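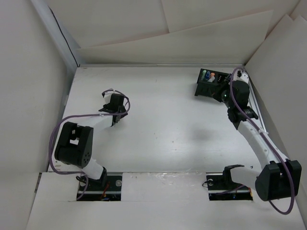 Is a paid phonics app worth it for a five-year-old who already gets read to?

Posted by Evdokia Nikolaidis

My daughter's kindergarten sent home a flyer in February for a reading app called Flumwood. It costs 120 dollars for the year, and the flyer says kids who use it for 5 minutes a day "move up two reading levels." Two levels of what, it doesn't say. I asked at pickup and was told the other parents love it, which wasn't my question.

We read to her every night. She knows all her letter sounds, can sound out cat and mug and so on, and guesses wildly at anything longer. Her teacher isn't worried. I did the free trial and she mostly liked dressing up the owl. Has anybody used this with a kid at the same stage, and could you tell what came from the app and what would have happened anyway? I have to say yes or no by Friday to get the school price.

Makis Triantafyllou

We paid for a year of it with my son. He did learn to read that year. He was also in school five days a week being taught to read, so take that for what it's worth.

My main gripe is the levels. They're Flumwood's own levels. The app decides what level two is and then tells you your kid has reached it. I wrote to them asking how their levels lined up with the ones the school used and got back a link to the same page I was asking about.

The guessing you describe is worth working on, and you can do that with a pencil. Write a longer word, cover all but the first chunk with your thumb, have her read that, slide your thumb over, read the next. Napkin, sunset, picnic. Don't let her look at a picture first. My son hated it for a week and then didn't mind. If she gets upset, stop and go back to the bedtime book.

One more thing, check whether it renews by itself. Ours did.

Tincuța Surdu

My niece loves it!! She's on the purple island already. I think anything that gets them excited about reading is good, and it says 600 games so they won't get bored.

Paraskevi Tsolakis

I taught first grade for a good while and I'd pass at that price. Ask the school for the study behind the flyer. I'd want to know who the app kids were compared with, and who did the testing. If the comparison was kids getting nothing, any regular practice would look good next to it.

See if your library has decodable readers, the little books that stick to sounds she's been taught. Ours were in a bin by the picture books and you had to ask. Have her read one aloud to you before you read to her, and keep it short. The school price will very likely come around again in the fall if you change your mind.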